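# Prudari Two-Arm Bench Station

The Prudari station is supplied to workrooms that wish to hand small, repeated handling tasks to a machine. It consists of two jointed arms on a shared stand, placed behind an ordinary table. Trotgate distributes the station and provides the simulation package in which customers may try a task before any equipment is delivered.
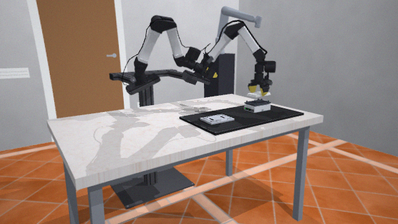
**Trotgate, November 21, 2022**

Enquirers often ask whether such a station is ready for general chores, in the home or on the shop floor. Our present answer is a limited one. Placing a thin plate on a small bench device is a reasonable task for the station, provided that the device stays where it was when the task was taught. Folding linen, clearing a kitchen or sorting a mixed box of parts is outside the scope of supply, and Prudari does not accept orders on that basis.

## Preparing a task

Each task is set up in simulation first. The customer supplies the dimensions of the table and of every item to be handled. Gillies, our training partner, then builds the room and runs the task 200 times with small changes in position. A report is issued in 3 working days. 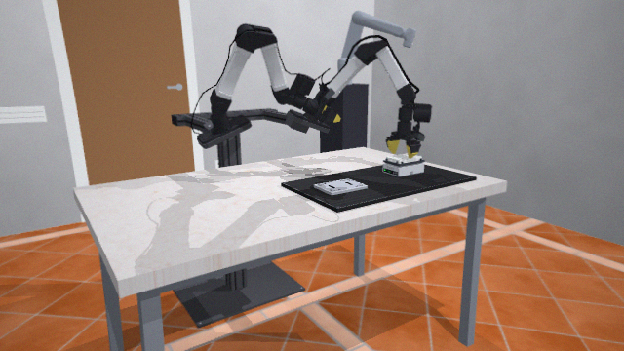 *Page last changed: November*

A task that passes in simulation is not thereby approved for use. Friction, worn fingertips and lids that stick are poorly represented in the model, and customers should allow 2 weeks for trials on the real bench. During this period an operator must remain within reach of the stop control.

## Laboratory ware

The Welerus task set covers well plates and their placing on bench devices. The grippers close on the plate from its sides, and the fingers must be set to its width before the first run.
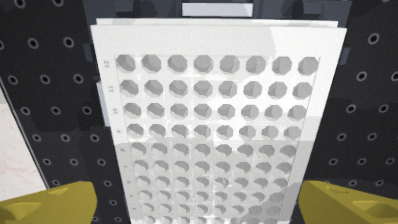 Plates of a different make should be measured again, even where the catalogue gives the same size. The set does not include pipetting, labelling or the clearing of spills. These remain manual work.

## Service

Fingertips are to be inspected after every 300 cycles and replaced in pairs. Requests for a trial task should be sent to the Trotgate equipment desk with a drawing of the bench and a written account of the work as it is now done by hand.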